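Inicio | Motor | Industria | Entrevistas | Suscríbete

Amier abrirá en junio su segunda línea de baterías para furgonetas

El fabricante de furgonetas eléctricas Amier pondrá en marcha en junio una segunda línea de montaje de baterías en su planta de Isier, según explicó su director de operaciones, Quentin Vasseur, en una conversación con este medio.

"Terminamos el año pasado con 1.225 unidades entregadas y la lista de espera no bajaba", dijo Vasseur. "El cuello de botella era la batería. El chasis nos lo sirve Lemaire y siempre ha llegado a tiempo".

La nueva línea dará trabajo a 125 personas. La empresa tiene ahora 476 empleados y prevé cubrir la mitad de los puestos con personal de la comarca. 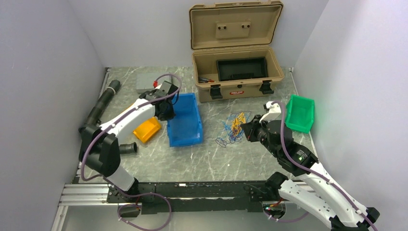

Los talleres independientes piden otra cosa, y Grornov recordó hace unas semanas que sigue sin haber un manual de reparación abierto y que cambiar un módulo obliga a enviar la furgoneta a Isier.

Vasseur admite el problema. "Tienen razón en lo del manual. Saldrá antes del verano, primero en francés y luego en español", respondió. No quiso dar precio para los módulos sueltos.

Sobre la autonomía, descarta entrar en una carrera de cifras. "El reparto urbano no necesita 600 kilómetros. Necesita cargar a mediodía y volver a salir a las tres".

La compañía estudia además una versión refrigerada, todavía sin fecha.

Compartir: 38 | Comentarios: 6

Utilizamos cookies propias y de terceros. Si continúa navegando, acepta su uso.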